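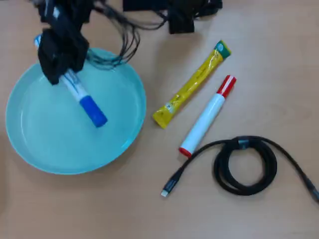 Releasing an object is usually treated as the easy half of pick-and-place. The Korkavar group in Plutthorpe spent the winter measuring it, and the results, posted Mar 24, 2023, suggest that a large share of failed placements begin in the last moments before the fingers open.

The method is called Le Roux, after the street the lab is on. A policy trained on human demonstrations proposes the motion as usual. A second, smaller network looks only at the camera image and estimates how the held object will settle if dropped from its present height and angle. If the predicted rest pose falls outside the target, the arm lowers or rotates the object and the estimate is run again, up to 3 times.

Markers make a hard test. They roll, and one held at a slant over a plate tends to land on its cap first. Fabric-covered fingers complicate matters further, as the cloth can drag on the barrel during release.

On a set of 11 household objects, placement success with the check was 83 percent. Most of the remaining failures were in the grasp, which the method does not address. The check adds 6 percent to the average cycle time.

Cables were left out of scoring. A coil has no single rest pose, and the network's output for one is close to meaningless. A version that predicts an outline in place of a pose is being tested at the group's second site in Urkton, with results expected in October.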